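February - dye notebook, Orkmont shed

Came in early with my tea because I wanted to look at the wool skeins before the heater had been on too long. The second walnut bath gave a lovely soft brown, much warmer than I'd hoped for, and I think the longer soak did it (8 hours, lid on). Folasade Ezeani says she'd go longer still, and she is usually right about walnut, bless her.

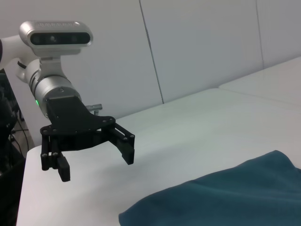

Workroom, morning.

The madder is another story. Three skeins out of the Torine pot came up patchy near the ties, so next time - looser ties, please, whoever is winding! I'd like to try rainwater too, if the barrel ever thaws.

Teal is still the shade everyone asks me for and I still haven't got a plant recipe I trust.
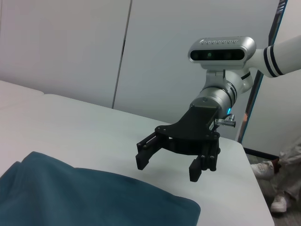
To do before the next bath

Soak the alum skeins overnight.
Ask Ojo for more walnut hulls.
Label the Fimis jars, both shelves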